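Ticket: Left gripper width reading drops to zero near the microwave
Product: Trivon handheld grippers (pair), Stakus controller
Opened by: Chi-keung Hsieh, Lososis
Opened: December 20, 2023
Status: Open, waiting on parts

Hi all,

OK so this one has been driving me a bit nuts and I'd love a second pair of eyes on it. We're comparing the Trivon handhelds against our old Greenberg pair on the microwave task, same routine for both: open the door, put something in, close it, turn the dial, open it again, take it out. The Greenbergs are heavy and kind of ugly but they log fine. The Trivons feel so much nicer in the hand (really, my wrists thank you!), except that the left one keeps losing its opening width in the middle of a take. The number in Stakus just falls to 0, sits there for a bit, then jumps back to something sensible like nothing happened.

First thing I did was blame the cable, obviously. Swapped left and right cables at the controller. The fault stayed with the left gripper. Swapped the ports too, and same deal. So I'm pretty sure the Stakus box is OK, or at least both ports behave the same.

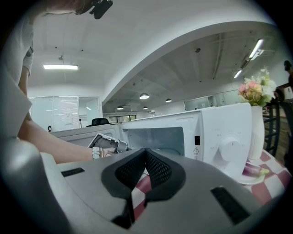

Then I went back through everything I'd recorded with the pair. 153 takes in total, and the dropout shows up in 7 of them, always on the left. In the worst take I have 3,398 samples on the left channel and the zeros all sit in one solid block, no flicker going in or coming out. That looks more like a loose contact than noise to me, but I'm a software person so please take that with a grain of salt.

What I've tried so far, in order:

Cables swapped. No change.

Ports swapped. No change.

Re-ran the open/close calibration on both grippers. The left one passes every time, which is annoying, as it means I can't reproduce it sitting at my desk. I must have squeezed that trigger until my hand cramped and the reading was smooth as anything.

Rolled the controller back to the June firmware. Got a dropout on the second take, so I put the current one back on.

Turned the marker tracking off completely, in case it was hogging the controller. Still dropped. Tracking back on.

Left gripper by itself, right one unplugged. No dropouts in a short run, but I wouldn't read much into that, I only did a handful before somebody needed the table.

The one pattern I have is wrist angle. When I reach for the door I roll my left hand outward, and that's where most of the bad blocks start. Picking up the fruit I come in from above with the wrist pretty much straight, and I haven't seen a single zero there. Couldn't tell you if it's the roll itself or that I'm pulling on something at the same time. I tried rolling it in mid-air with nothing in the jaws and it was fine. 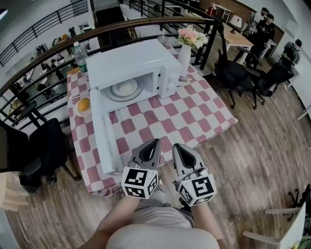 Microwave station with the door open, one gripper in each hand.

Pose tracking has been solid on both sides the whole time, by the way, so please don't send me off to redo the marker calibration again! I've done it. It's only the width channel.

A few notes on the comparison while I'm here, since you asked last time. On the dial I like the Trivons a lot better, I get a decent grip without having to line up perfectly. On the door it's closer. The Greenbergs have stiffer fingers and I feel more sure of my pull. On round stuff like the orange I honestly couldn't pick a winner. I'll send proper results once I trust the left-hand data, and for now I'm leaving the bad takes out of the set and keeping the raw logs.

Questions for you:

Is there a connector inside the handle that could open up when the wrist rolls? I don't want to crack the housing and lose the warranty.

Can Stakus flag a missing reading as missing? A real zero means fully closed, and right now the two look identical in the log, so our filter happily treats every dropout as a grasp.

Can I mix a left and a right from different pairs? There's a spare pair on the shelf and I'd rather steal one side than stop recording.

Update, same ticket: support replied that mixing sides is fine as long as I redo the width calibration, and that a new handle harness for the left is on its way. Took the left from the spare pair, calibrated it, and ran 4 takes with plenty of wrist roll. No zeros. The suspect unit is in its case with blue tape on the handle, please don't borrow it. Leaving this open until the harness gets here. Still no answer on the zero vs. missing thing, so if that belongs in its own ticket, tell me and I'll file it.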